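Galham releases table-setting planner for two-armed robots

By Naheed Janjua
Wednesday, 2 min read
14 shares | 3 comments

Hillbridge: Software firm Galham has released Skulov, a planning package for robots with two arms that work at kitchen counters and other shared surfaces. It is available to existing customers from August.

Skulov takes the output of a robot's head camera and decides which arm should move first, where each item should be picked up and where it should be put down. The planner recalculates 30 times a second. If an item has shifted, the new position is used for the next move and the rest of the plan is kept.

Earlier Galham software planned each arm separately and held one arm still while the other crossed the middle of the counter. Skulov plans both together. In trials at the company's Hillbridge site, the time taken to plan a full place setting fell from 46 seconds to 16.

"Cutlery was the hard part," said Ilham Tahiri, who leads planning at Galham. "A fork and a spoon lying close together are easy for a person to tell apart. Shiny metal gives a camera a lot of trouble, and we spent most of the spring on that."

The package also includes a log viewer, which replays the last 60 minutes of planning decisions alongside the camera view. Customers using the older Sjögren format can import their saved layouts.

Existing licences will be moved over at no charge. Support for the previous planner continues until the end of the year. 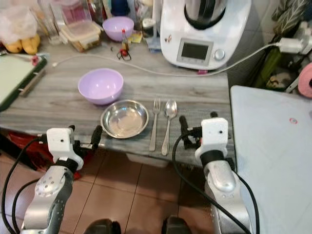
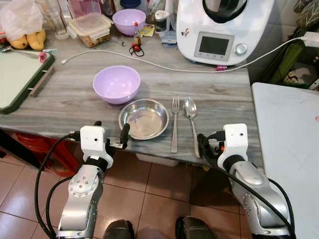 Both pictures: two robot arms at a kitchen counter with a fork, a spoon, a steel dish and lavender bowls.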